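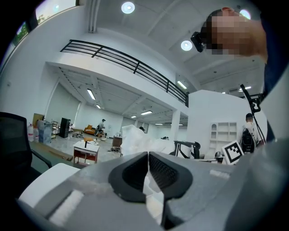

A gripper's black finger pads, with Stomwood's bright hall and its mezzanine behind.

Print this article | E-mail to a friend
Search Keyword Go

Teaching a robot to tidy a table takes patience, and the crew on Presteo's Sibiya project have buckets of it! They've logged 1424 examples so far - all done by people with a gripper in each hand - and want 3000 by August.
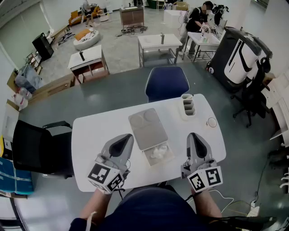 A good run lasts roughly 38 seconds. Fumbles get kept too, labelled by colour, and the learning system seems to love them.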